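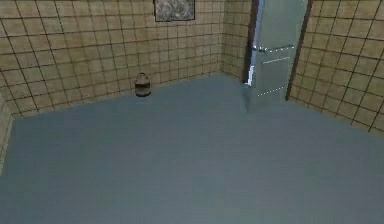
Fornach Municipal Water District
Technical Subcommittee on Distribution and Metering
Minutes of the regular meeting, 7 March 2019

Chair: Ludger Rathjen
Also present: district engineer, operations supervisor, laboratory lead, billing manager, representative of Aguiar Pipe Services, recording clerk
Absent: planning representative (excused)

1. Opening and approval of minutes

The chair opened the meeting. The minutes of the previous meeting were approved with one correction: under item 4, "static pressure" is to read "residual pressure." The clerk will reissue the page.

2. Gririmero transmission main

The district engineer reported on the condition survey of the Gririmero main between the pump station and the valve chamber at the county road. Wall thickness readings on the ductile iron section are within the original tolerance. The older cast iron section shows graphitization at the joints, mostly on the downhill side where groundwater is high.

Two options were tabled. Option A is to slip-line the cast iron section and accept a smaller internal diameter. Option B is open-cut replacement at the same diameter. The engineer noted that under Option A the calculated head loss at peak demand would require the second pump to run during the evening period. The operations supervisor asked whether the calculation assumed the upper tank full at the start of the period. It did. He requested that it be repeated with the tank at the low operating level.

Action: district engineer to rerun the hydraulic model and circulate results before the next meeting. No decision taken on the options.

3. Leak detection contract

Aguiar Pipe Services presented the results of acoustic logging in the eastern zone. Loggers were placed at 26 hydrants and left overnight. Correlation gave three probable leaks, of which two have been excavated and repaired. The third lies under the school driveway and is on hold pending access.

Minimum night flow in the zone has dropped since the repairs. The chair asked that the figure not be quoted outside the subcommittee until the zone meter has been checked against a portable unit. Agreed.

4. Meter replacement

The billing manager stated that the district has 4,000 active service connections. Of these, 384 have meters past the replacement age and are being read by estimate where the register is illegible. The Prulasis meters purchased last year are in stock, but the supplied couplings do not match the older meter setters and adapters are needed. The supplier has offered adapters at cost. The billing manager considers that they should be supplied free of charge and has written accordingly.

Motion: to authorize purchase of 1,000 gaskets and to defer the adapter order until the supplier replies. Carried, no votes against.

5. Laboratory report

All routine bacteriological samples were negative. Chlorine residual at the dead end on the north line was low on two occasions. Operations will increase flushing there and log the residual before and after each flush. The laboratory lead repeated the request for a second turbidity standard, as the present one is close to expiry. Approved from the consumables budget.

6. Other business

The planned shutdown of the lower zone has been moved to July to avoid overlap with the road resurfacing. Customer notices will be drafted by billing and checked by operations for valve numbers.

The valve maps in the service trucks are out of date. Replacement sets to be printed once the Gririmero sheets are corrected.

7. Adjournment

There being no further items, the chair closed the meeting.

Recorded by the clerk. Corrections to be submitted in writing before the next regular meeting.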